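Shared kitchen at Stondcombe House gets a new dish rack

2 min read

The shared kitchen at Stondcombe House has a new steel dish rack, and residents are being asked to clear their plates from the counter by evening. The house has 13 residents and one sink – dishes left out overnight have been a sore point since December.
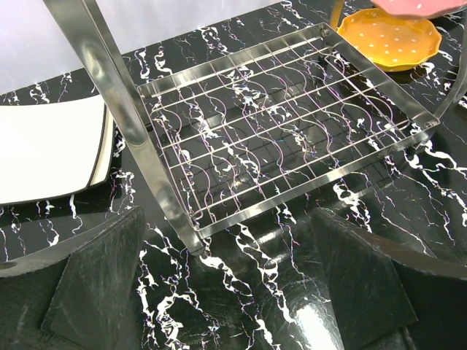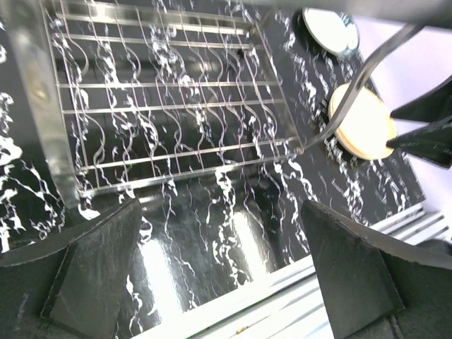
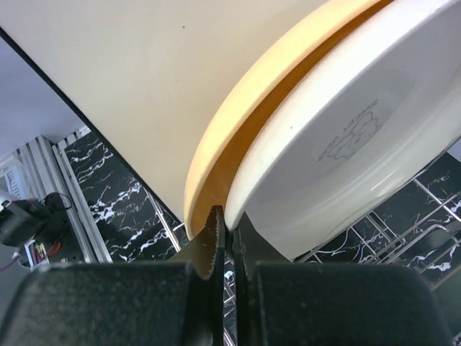
Where things go

Plates go on the rack and glasses stay on the windowsill shelf. Polka dot plates belong to the house and anyone may use them. Bowls can be stacked with plates once they are dry, up to 2 in a stack.

Anju Malhotra, who drew up the kitchen rota, said the old plastic rack had cracked along one side. "We kept taping it," she said.

Questions about the rota can go to Mortimer Pruitt in room 87.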